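Cokar community help > Grippers and end effectors

Parallel gripper slips on smooth flat panels, mesh pads

Posted by Themis Theodorakopoulos, 22/06/2024

I'm setting up two arms in our shared workshop to lift a flat white panel with rounded corners and pass it across. Both grippers are black, two-fingered, with linkage fingers. The pads on the near one have a textured mesh face. It closes on the panel edge without trouble, but on the lift the panel rotates in the pads and one corner drops. I get 9 good lifts out of 40. Grip force is at 37 per cent. Views from the near arm, fingers open:

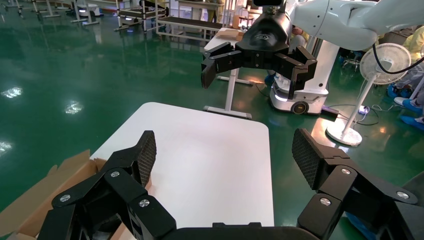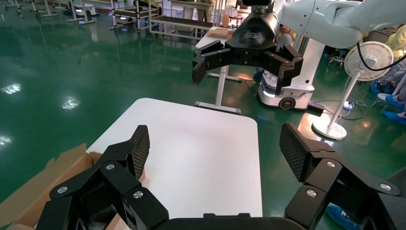 Near gripper open, white surface beyond it, second arm at upper right in both.

Is this a force problem or a pad problem? I would prefer not to replace the pads if a setting will do it.

Paraskevi Kyriakidis

Probably neither. If you grip a panel by one edge, its weight hangs out beyond the pads and produces a turning moment. Friction has to hold all of that over a very small patch. Raising the force helps a little, then you start marking the edge.

Things to try, in this order:
Grip at the middle of the long side, not near a corner. Measure it, as judging it by eye from the wrist view is poor.
Go in deeper, so the whole pad face is on the panel.
Check that the two pads close parallel. Put a strip of paper between them, close, and pull at each end. If one end slides out freely, the fingers are toed in and you only have line contact.
Slow the first 2 cm of the lift.

If it still rotates, have the second arm take the opposite edge before lifting. It's in reach by the look of it.

Myrto Tsolakis

had the same, turned force up to max, fine since

Ifigeneia Stefanou

Max force is not a good idea for long runs. On my Bunico the linkage screws worked loose after a month of it. Put a witness mark across each head and look at them now and then.

I would also clean the pads before changing anything. Mesh faces fill up with cardboard dust if you handle boxes with the same gripper. Stiff brush, then isopropyl alcohol, let it dry, repeat the test at 37 per cent so you have something to compare.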